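Mixing printed fixture demos with real boards for CPU insertion

gormsby
We have 1057 teleoperated demos of CPU placement, nearly all on the printed fixture board. Policy does fine there and falls over on a real motherboard. Nandini wants to drop the fixture set entirely. I'd sooner keep it and weight it down. Anyone tried both?

rok_r
Keep it. The approach and alignment transfer. What doesn't transfer is the load plate and the lever, as a printed pocket has neither. We co-trained at Plernow with 40 per cent real and saw no harm.

n.mathew
I disagree with "no harm". Grey plastic gives the wrist view almost no texture, and a policy trained on it learns to servo off the pocket edge. On a populated board there are edges everywhere.

rok_r
So randomize the lighting. Glare off the heat spreader is a bigger problem than the board colour.

bbrabec
How are you labelling phase? If grasp, hover and seated all share one episode label, the mix ratio won't save you.

gormsby
Per frame, three phases, one annotator. Wrist views from both setups, fixture first:

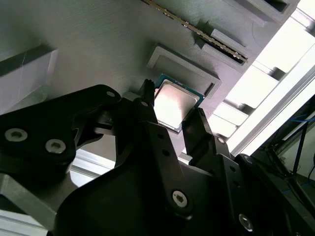
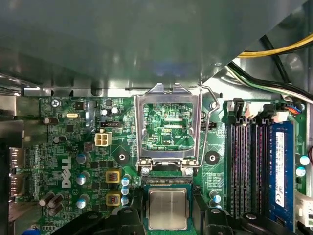
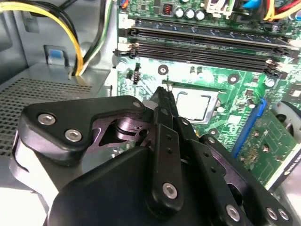 Second annotator starts in March. For now I re-checked 17 episodes by hand and disagreed with the original labels on 12 — almost all at the hover/seated boundary, where the fingers are still closed but the chip has stopped moving.

bbrabec
That's your bug, then. Define seated by gripper opening width and relabel before you touch the weighting.

n.mathew
Agree on relabelling. Still want a real-only baseline trained alongside it.

gormsby
Fine, both. Relabel goes first. I'll post the split once the script has run.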